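Mavley loop - worth it for a beginner?

hillslogger
January 2, 2021
Thinking of walking the Mavley loop next week. I've only done flat stuff so far. Is 10 miles too much?

pronlow_pete
Go for it! Start from the Pronlow side and you get the climb over with early. I did it in November in old sneakers and was fine.

tandem_gal
Gotta disagree with Pete. 10 miles is a lot if you've only walked flat, and the paved parts beat up your knees. I'd turn around at the Guerra lot - still a nice day out.

pronlow_pete
Paved is easier, come on. No mud!

tandem_gal
Easier for 2 miles maybe. Ask my left knee about the rest lol

hillslogger
How steep is the paved part? And is it wide enough for two people side by side?

pronlow_pete
Not bad, it just goes on a while. It's pretty narrow, so we go single file. Got a couple of pics:

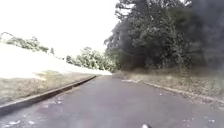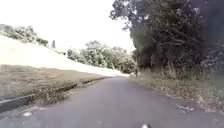
Paved stretch, both looking toward the bend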